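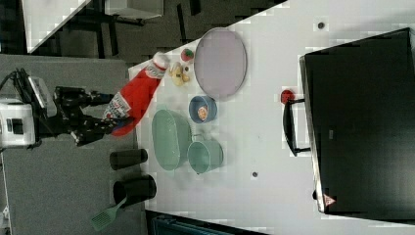
Ticket 214: wrap-round labels drifting on the Demeo printer
Status: closed
Raised by: Primolus packing room
Software: Pikside label designer, version 7
Our labels have started to creep down the roll during longer runs, and by the end of a batch the bottom line of text is missing. It affects every template with two parts, a main label and a separate narrow strip. Single labels for jars and tubs are fine. The printer is the Demeo desktop model we have had since before the move, connected by USB to the packing room PC.

What we see
The first few sets come out straight. After that each one sits slightly lower than the last. By label 50 the main label has lost its bottom line, which is the storage advice, and the narrow strip has its print running over the gap on to the backing paper. There is no error on the printer and Pikside reports the job as finished normally. If we stop, press feed and start again, the first few are straight again.

It started in September. We updated Pikside from version 6 to version 7 that month and also opened a new box of rolls from Eshun, so we can't say which came first.

What we had already tried before raising this
Turned everything off and on.
Cleaned the print head and roller with the wipes from the kit.
Swapped the USB cable.
Deleted and added the printer again in Windows.
Made a new template from scratch with the same measurements. Same drift.

Reply from support, 09:40
Please run the printer's own gap calibration (hold feed until the light flashes twice, then let go) and print a configuration sheet. Send us the sheet and the template file. Please also tell us whether the media type in Pikside is set to Gap, Black Mark or Continuous.

Primolus, 10:25
Calibration done, sheet and template attached. Media type in Pikside says Continuous. We did not set that. The printer's sheet says Gap. Changed Pikside to Gap, saved, printed a batch. Drift is much smaller but still there. The bottom line survives to the end of the batch, the strip does not.

Reply from support, 11:10
Thank you. Version 7 sets the media type to Continuous when it opens a template saved in version 6 if the template has more than one part. We have this logged and it will be corrected. For now, open each old template, set Gap, and save it under a new name. Saving over the old file does not always keep the setting.

On the drift that is left, the template gives the same gap between the main label and the strip as between the strip and the next main label. Could you measure both on the roll with a ruler?

Primolus, 13:30
Measured. They are not the same on the new rolls. The gap after the strip is wider than the one before it. We found the tail end of an old roll at the back of the cupboard and on that one the two gaps match. Loaded the old roll and printed until it ran out, no drift.

We have emailed Eshun to ask if the die has changed.

Primolus, 15:05
Eshun have answered. They moved the two-part rolls to a different cutter and the wider gap is how they will be supplied from now on. The code on the box is the same as before, so there was no way to tell without measuring. They have offered to swap the unopened boxes but the replacements would be the same cut, so we are keeping them.

Reply from support, 15:45
In that case please set the two gaps separately. In Pikside go to Page, then Stock, then untick "Equal spacing". A second box appears underneath – enter the wider gap there. Recalibrate with the new roll loaded and the lid fully shut, and feed past one complete set before printing.

Primolus, 16:20
The second box was hidden until we made the window bigger, in case anyone else can't find it. Gap entered, recalibrated, printed a full roll. Main label and strip both straight at the end. Storage advice all there.

We redid the other two-part templates the same way. One of them kept going back to Continuous after saving, even under a new name, so we rebuilt it from a blank page and it has held since. The old versions are in a folder marked DO NOT USE on the shared drive.

Reply from support, 16:35
Noted about the window size, passed on to the designers. Closing this ticket. If the one template goes back to Continuous again, reply here with the file attached and it will reopen.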